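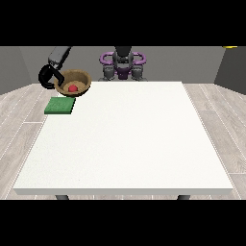
Sobre nós

A Hevelum é uma escola de línguas para adultos que já desistiram de pelo menos uma. Não está nos estatutos, mas descreve bem quem nos bate à porta: gente que fez quatro anos de francês no liceu e sabe pedir um croissant, gente que tem a aplicação no telemóvel e um pássaro, ou coisa parecida, a ralhar com ela todas as noites.

Ensinamos inglês, alemão, italiano e português para estrangeiros. Já ensinámos dinamarquês, durante um inverno. Os alunos gostaram muito da gramática e renderam-se à pronúncia em fevereiro. O manual continua na estante, se alguém quiser tentar.

Como começou

A escola foi fundada por Nneka Obi e Adesuwa Danladi, que se conheceram a traduzir manuais de caldeiras para a Detport. Era um trabalho pago à palavra, o que explica o amor que ambas ganharam às frases compridas. À hora de almoço davam explicações de inglês aos colegas da contabilidade, primeiro por simpatia e depois a troco de almoço. Quando a Detport mudou de instalações e as deixou para trás, juntamente com uma fotocopiadora, alugaram duas salas por cima de uma retrosaria e puseram um papel na montra.

O papel dizia «Aulas de línguas, sem promessas». Telefonaram três pessoas no primeiro mês. Uma queria arranjar um fecho de correr.

A fotocopiadora durou mais do que se previa. Hoje temos cinco salas, uma biblioteca que também é corredor e uma cozinha onde se fala a língua que calhar. A retrosaria continua por baixo e continuamos a receber-lhe as encomendas.

Como ensinamos

As turmas têm entre quatro e nove alunos. Com menos de quatro, há sempre um que se sente interrogado; com mais de nove, há sempre um que se esconde, e costuma ser o mesmo. Cada aula dura noventa minutos, com um intervalo a meio que os professores defendem com unhas e dentes.

Fala-se desde a primeira aula. Mal, naturalmente. O aluno chega, diz o nome, diz de onde vem e inventa uma profissão mais fácil de pronunciar do que a sua. Temos por isso, nos níveis iniciais, uma concentração invulgar de médicos e atores. A verdade vai aparecendo lá para o nível B1, quando já há vocabulário para «técnico de avaliação imobiliária».

Não usamos a palavra «imersão». Quem vem às sete da tarde, depois de um dia de trabalho e de uma fila na ponte, molha os pés, e já é bastante. Também não garantimos fluência em doze semanas. Houve um concorrente que garantia em dez e agora vende colchões no mesmo sítio.

O método, se é preciso chamar-lhe alguma coisa, chama-se Cheung, que é o nome que demos aos nossos cadernos de exercícios e que já vamos na segunda edição. A primeira tinha as soluções do capítulo seis impressas ao lado das perguntas do capítulo seis. Foi o capítulo com melhores notas.

Quem somos

A Nneka dirige os cursos de inglês e alemão, faz os horários e é a pessoa a quem se deve escrever quando há um engano na fatura. A Adesuwa coordena o italiano e o português para estrangeiros, forma os professores novos e corrige as ementas dos restaurantes da rua, mesmo quando não lho pedem. Trabalham connosco onze professores, quase todos a meio tempo, e uma secretaria que abre às duas da tarde e sabe tudo antes de nós.

Até junho passaram pela escola 1.544 alunos, contando uma vez cada um, incluindo os que mudaram de língua a meio. Uma boa parte voltou para o nível seguinte. Outros voltaram para o mesmo, e são recebidos com igual cordialidade.

Empresas

Damos formação em empresas há mais de 3 anos. A primeira foi a Predgate, que nos pediu inglês para reuniões. Ao fim de um semestre as reuniões eram em inglês e duravam o mesmo. Preparamos cursos à medida, nas instalações do cliente ou nas nossas, e pedimos apenas que o chefe não fique na turma da equipa. Já experimentámos. Ninguém conjugou nada.

Inscrições

As inscrições abrem em setembro e em fevereiro. Antes de se inscrever, cada aluno faz um teste de nível escrito e uma conversa de quinze minutos com um professor. A conversa não reprova ninguém. Serve para perceber se o «intermédio» que escreveu na ficha é o mesmo que escreveu no currículo.

A primeira aula é gratuita e pode trazer um amigo. Estacionar na rua é difícil depois das seis. A campainha é a de cima; a de baixo é a da retrosaria.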